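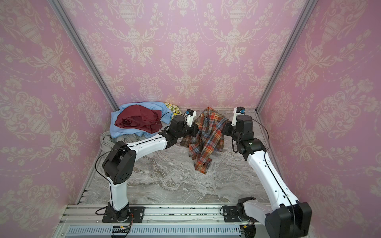 Jonico open day, Fanddale
Reviewed by Ayantu Ambaye
Sunday, June 30, 2024

Two stars, and one of those is for the demonstrator. I drove 63 miles to see the Florker, a two-armed laundry folder that Jonico wants to put in small hotels. The pitch promised folding from a mixed pile. What I got was a plaid shirt held up between two grippers while a satiny maroon thing and a light blue shirt waited their turn in the corner.

Deok-su Jang ran the session and was straight with us. He said shirts are hard, collars especially, and he wouldn't quote a speed. Fine, but the brochure does. It says 6 items per cycle and doesn't say how long a cycle is.

I asked about fitted sheets. Not yet. I asked about price and was given a card.

The arms are neatly built and the marble-look work surface leaves plenty of room to spread a shirt. I'm less keen on the bare bundles of colored wire by the bases, in a product meant for a laundry room. My folding table from Tosh has no wires at all. I'd want a full afternoon with my own towels before signing anything.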